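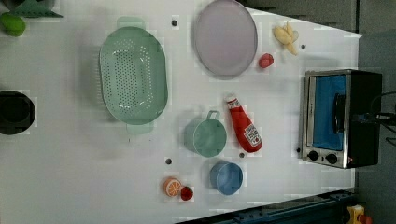 How to buy second-hand toys without bringing home rubbish

Every parenting site will tell you that second-hand toys save a fortune. I have my doubts. Cheap things you didn't need are still money gone, and a box of odds and ends for a fiver is mostly odds and ends. It can be done well, though, if you go in with a bit of suspicion.

Before you look

Write down what your child plays with now. Leave off what you wish they played with. My list had four things on it last July and I still came home from the Flalmont toy sale with a marble run that had no marbles.

Set a limit in cash and leave the card at home.

Reading an advert

"Hardly used" means nothing. "From a smoke-free home" can't be checked from a photo. "Complete set" is worth a question: ask the seller how many pieces there should be and how many there are. If the answer is "all of them, I think", offer less.

Bernik and Gelus are the two listing sites I use. Bernik has better search. Gelus lets you see how long something has been up, and anything still there after 28 days is open to a cheeky offer.

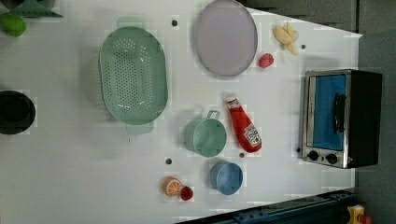 Play kitchen bits: colander, plate and toaster oven.

Checking it over

Do this before you pay.

1. Press every seam and corner. Walk away from anything that cracks or flexes where it shouldn't.
2. Open the battery cover. White or green crust means leaked batteries. People say it cleans off with vinegar. Sometimes it does, and I wouldn't pay extra to find out.
3. Look for small parts if there's a child under three in the house.
4. Smell it. Damp soft toys rarely come right.

Old painted toys I leave alone altogether. The home test kits may be fine, but I don't trust my own reading of them.

Cleaning

Hard plastic with no electrics gets warm water and washing-up liquid, then a good rinse. Skip the "toy-safe" sprays. I tried the Doãn one for 2 months and couldn't tell the difference from soap, except in price.

Anything with a battery gets a barely damp cloth, batteries out, and a night on the draining board before they go back in.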